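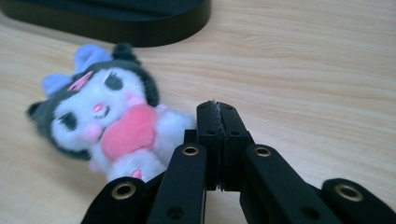 Brolluscombe homes asked to help teach robots to tidy up

Thursday, September 29, 2022

Households in Brolluscombe are being asked to lend their tables, benches and odds and ends to a project that is collecting examples of everyday tidying for a robot learning system.

The project, called Turnotlow, is run by Fabbri, an automation firm based in Hitencombe. It has been recording in its own workshop since March and will move into private homes next month. The firm is looking for 100 households to take part.

Each home will be visited by a team of two, who bring hand-held grippers fitted with cameras. A team member holds the gripper and uses it to pick up, turn over and put down ordinary objects while the camera records what the fingers are doing. The recordings are later used to train software that controls a robot arm with the same kind of fingers. No robot arm is brought into the house.

Visits take up to 6 hours, with a break for lunch. Householders can be home or not, as they prefer, but an adult has to be there at the beginning and end to sign the forms.

Fabbri said the workshop recordings had relied too heavily on boxes, tins and plastic cups, which have firm sides and stay the same shape when they are gripped. Soft items have been harder for the system to learn. Plush toys, socks, tea towels and oven mitts fold or squash differently depending on where they are held, and a toy lying on its side needs a different approach from one that is sitting up.

Each object is handled from several starting positions, and the table or bench is changed where possible so that the software does not come to depend on one colour of surface. Attempts where the object slips or is dropped are kept and labelled as such.

Residents are asked to set aside a mix of hard and soft things. Glassware, medicines, knives and anything of high value will not be used. Toys are welcome, though the firm suggests checking with their owners first. Everything stays in the house.

The recordings will be made at table or bench height, with the camera pointed at the fingers and the work surface. Family photos, mail and screens should be moved out of the room beforehand. Sound is not recorded. Householders can ask for their recordings to be deleted at any time up to 3 weeks after the visit, after which they are added to the main collection and the address is removed from the file.

Participating homes will be paid $100 for the visit. Renters are eligible and do not need their landlord's permission, as nothing is fixed to walls or floors.

Fabbri plans to finish the home visits before the end of the year. A first test of the trained software will follow at the Hitencombe workshop, using toys and household items that were left out of the recordings, to see how it copes with things it has not come across before. The firm has not set a date for a product and said the work was still at the research stage.

Registration forms are available at the Brolluscombe library and the front counter of the Hitencombe workshop. Homes on both sides of the river are eligible, including units and townhouses. Applicants will be contacted by phone to arrange a time.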